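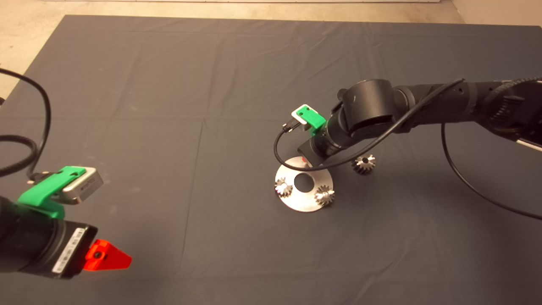 Février
Par Melina Kontogiannis, coordinatrice du projet Orotetti

Le fonds Tierney nous a demandé où en était l'inventaire des archives sonores de la vallée, et la réponse courte est : plus loin qu'en automne, moins loin que dans le dossier de candidature. Sur les 300 bandes promises, près de 200 sont numérisées. Les autres attendent un magnétophone en état de marche, article que les fournisseurs décrivent toujours comme « révisé ». 

Les enregistrements eux-mêmes tiennent leurs promesses, à condition d'aimer les comptes rendus de foires agricoles. Lejla Golob a retrouvé quatre veillées chantées que l'on croyait effacées ; elles étaient rangées sous « divers, pluie ». Zlatko Stojanovska poursuit la transcription des entretiens en dialecte. Son glossaire compte déjà 2 pages de mots pour dire la boue. 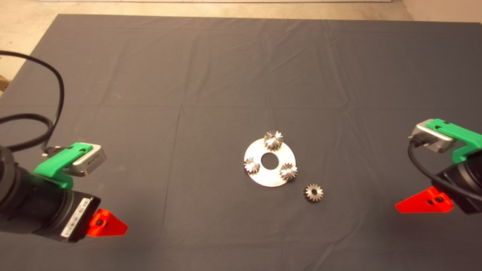

Reste la question des droits. Les familles répondent volontiers, souvent par téléphone, rarement par écrit, et le formulaire conseillé par le cabinet Kutent n'a pas aidé : une dame de Oltier nous l'a renvoyé corrigé au stylo rouge, orthographe comprise. Katalin Kozma en prépare une version d'une page.

Nous demandons donc le report du second versement au trimestre suivant, sans changement de montant. La liste des bandes traitées est jointe, ainsi que les factures, à l'exception de celle du taxi, que je cherche encore.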